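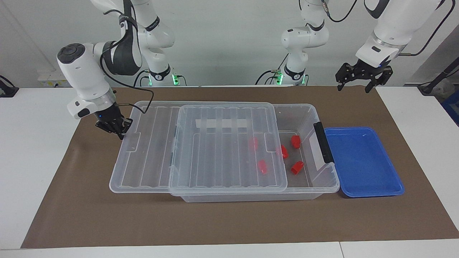
3.2 Talking to the lads at Meltbridge

I'd planned to begin with the questionnaire, but I'm glad I didn't, because the Saturday evenings at Meltbridge taught me far more about how the boys talk about drinking when no form is in front of them. Samer Abu Hammour, who grew up two streets from the youth club, came along to the first few and did most of the introductions (I would have been hopeless at it!). We ended up with 17 long conversations, and I've drawn on all of them here.

What struck me first was how little they bragged. I went in expecting stories about fights and pints, and I got a lot about older brothers, bus fares and being laughed at for leaving early. One boy told me he holds the same can all night so that his mates stop asking. Another said he'd sooner be thought drunk than shy, and two of his friends nodded straight away. 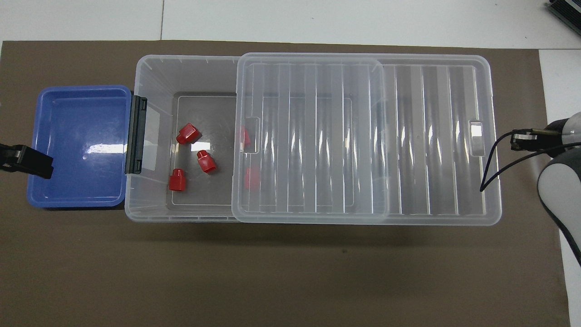 Figure 4. Clear storage box with a blue tray at its left end, on a brown mat.

The Drikham survey came later, in May, and I'll admit I was nervous about it. We handed out 300 forms and got 161 back, almost all of them from boys still at school, so the older ones are thin on the ground in what follows. Their answers on aggression were much tamer than the talk I'd heard in the club. I don't take that to mean Drikham is a gentler place; a form that comes home in a school bag gets filled in with a parent hovering, and several boys wrote as much in the margins.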